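Why Can You See Through a Window?

Go and stand by a window. Look at it. No, you looked through it, didn't you? Everyone does. Windows put up with this all day long.

A window is a strange thing to have in a wall. It keeps out the rain, the wind and the neighbor's cat, and it lets the daylight stroll in as if it owned the place. A brick can do the first job perfectly well. Bricks are hopeless at the second.

What is glass made of?

Mostly sand. The sand on a beach is usually a bit too dirty for the job, so glassmakers use very clean sand with a lot of something called silica in it. They add soda ash, a white powder that helps the sand melt at a lower temperature, and some crushed limestone, which stops the finished glass from dissolving in water. A window that dissolved in the rain would get a lot of complaints.

Then it all goes into a furnace. At the Brorkora glassworks the hottest part of the furnace runs at 2,939 degrees Fahrenheit. Your oven at home gives up somewhere near 500, and even that is enough to ruin a pizza.

Old broken glass goes in too. Glassmakers call it cullet. It melts more easily than sand does, and it doesn't seem to mind having been a jam jar.

How do they get it so flat?

They float it. Melted glass is poured onto a bath of melted tin, which is a metal, and a heavy one compared with glass. The glass spreads out on top the way oil spreads on water. A liquid lying still has a flat surface, so the bottom of the glass comes out flat, and the top smooths itself out as well. The ribbon of glass slides along, cooling down, until it is hard enough to be lifted off and rolled away for a slow, careful cool in a long tunnel. If it cooled too fast it would crack, possibly while somebody was admiring it.

Before people worked this out in the 1950s, the best flat glass had to be ground and polished on both sides. Cheaper windows were simply a bit wavy. The old library in Andmont still has 292 of its wavy panes, and if you walk past them slowly the trees outside appear to be doing a dance.

So why is it see-through?

Everything around you is made of atoms, and atoms have tiny parts called electrons. When light hits something, the electrons may grab its energy. If they do, the light stops there. Wood does this. So do doors, shoes and little brothers, which is why you can't see the television when one is standing in front of it.

The electrons in glass are fussy. They will only take energy in certain amounts, and the light we can see doesn't carry enough in each little packet to interest them. So most of it goes straight through.

Ultraviolet light (the sort that gives you a sunburn) carries more energy, and glass does grab a good deal of it. Not all of it, though! Some gets in, and that helps explain why the curtains in a sunny room fade, and why the poster you loved when you were 6 is now mostly pale blue.

You may have noticed that a window sometimes turns into a mirror at night. A small part of the light hitting glass always bounces back. In the daytime there is so much brightness coming in from outside that you don't spot it. After dark, with the lamp on, the bounced light wins and you get to look at yourself eating toast. 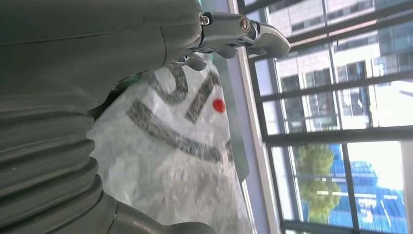
But the windows at my grandma's house in Flastgate are thicker at the bottom, so the glass must be dripping down very slowly, one reader wrote to tell us.

It's a good piece of noticing, and plenty of grown-ups believe it. Glass is odd stuff. Its atoms are jumbled up like those in a liquid, but they are stuck in place like those in a solid. At room temperature they stay put, and even a very old window hasn't had nearly enough time to sag.

The thick edges come from the way the panes were made. One old method was to spin a blob of hot glass until it opened into a big disk, and the disk wasn't the same thickness all over. When it was cut up, some panes had one fat side. Builders often put the fat side at the bottom. Every so often you'll find one with the fat side at the top, put in by a builder who may have been thinking about lunch.

Something to try

Breathe on a cold window and draw a face in the fog. Let the fog fade, then breathe on the same spot. If your finger left a little grease behind, the face comes back. Wipe it off with a cloth when you've finished, or wait for someone to ask who did it.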